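Zewditu Gashaw returns with Rasamel, a second album made for late evenings

2024-01-06

It has been a good long while since we had new music from Zewditu Gashaw, and those of us who wore out her first record had started to wonder whether there would be a second. Well, there is, and it's lovely. Rasamel comes out this month on the small Golladport label, and it finds the singer and pianist in a quieter, more patient mood than before, with plenty of room left around every note.

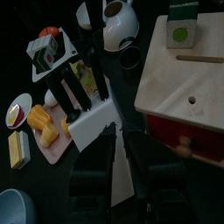
Teapot and cups, with a sushi set on a square plate.

The album was recorded in October at Arroyo, the old dance hall that the label has been using as a studio, and you can hear the hall in it - the creak of the piano bench, the long soft tail on the bass drum, a door closing somewhere during the second song. Gashaw sings in Amharic and in English, sometimes changing over in the middle of a line, and she has kept the band small this time: bass, drums, a clarinet that drifts in and out, and her own piano holding it all together.

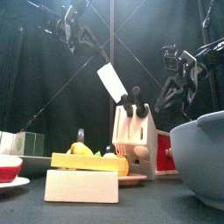 A broad white blade and a knife block, under strong light.

The heart of the record is the title piece, which runs over 50 minutes if you count the four linked parts as one, and I think you should. It begins as a lullaby, wanders off into something close to a church hymn, and then, just when you have settled in, the clarinet picks up a dance tune and carries everybody along with it. I played it twice in a row the first evening (supper was late) and liked it better the second time.

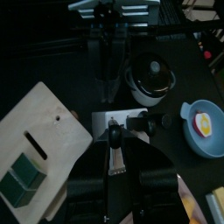

Ilton, writing to us after the preview concert, was not so sure about the length. The slow third part "asks a lot of a person on a hard chair," the letter went, though the singing was the best yet and the final song had a good many people in tears, the letter's author included.

That seems fair to me. The third part does take its time, and listeners who loved the quick, bright songs on the first album may find themselves waiting for one here. My advice is to put it on when you have nowhere to be, and let it go at its own pace.

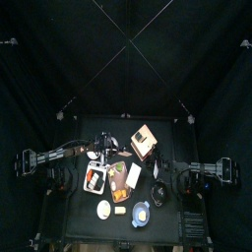 Reading time: 2 minutes

Golladport is pressing the album on vinyl as well as CD, and the first 70 copies of the record come with a printed booklet of the lyrics in both languages. A short run of concerts is planned to go with it, starting back at Arroyo with the same band. Tickets will be sold at the door, and the hall is not a big one, so do come early if you can.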